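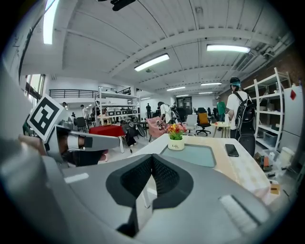
Leftover foreign cash: sorting, storing and exchanging it

Updated 11/20/25 by Callum Lambert

Most households that travel end up with a drawer of mixed currency. The coins are rarely worth a trip to the bank. The notes often are, provided they are still accepted and in fair condition.

Sorting

Separate notes from coins first, then sort each by country. Check the issue date or series printed on the note against the list on the issuing central bank's website. A note can be in one of three states: current, withdrawn but still redeemable, or withdrawn with no value beyond what a collector will pay. Mark each group on a slip of paper and keep the slip with the money.

Withdrawn notes have deadlines. Some central banks redeem old series indefinitely, others stop after a fixed number of years. Write the deadline on the slip.

Storing

Keep notes flat in a paper envelope, away from heat. Rubber bands perish and stick to the paper. Soft vinyl sleeves can do the same over time, so use polyester ones for anything you intend to keep. Do not tape a torn note until you have read the issuer's rules on damaged currency.

Coins go in small zip bags by country. Do not polish them – a collector will pay less for a cleaned coin, and a bank does not care.

Exchanging

Compare the amount you will receive, after all charges, with the mid-market rate for the same day. A counter that advertises no commission usually takes its margin in the rate. I took 40 euros to two counters in March and the offers were 13 percent and 4 percent under mid-market. A flat fee matters more on small sums: a $5 fee on the equivalent of $18 removes more than a quarter of it.

Most exchange counters refuse coins. Airport charity boxes generally take them.

Holding for the next trip

If you expect to return within a year or two, keeping the notes avoids paying the spread twice. Past that, the risk of a new series or a weaker rate goes up. I keep no more than one day's spending per currency.

Record keeping

One line per currency in a notebook or spreadsheet is enough: amount, date checked, redemption deadline, where stored. Recheck it once a year – I do mine in March, along with the tax papers.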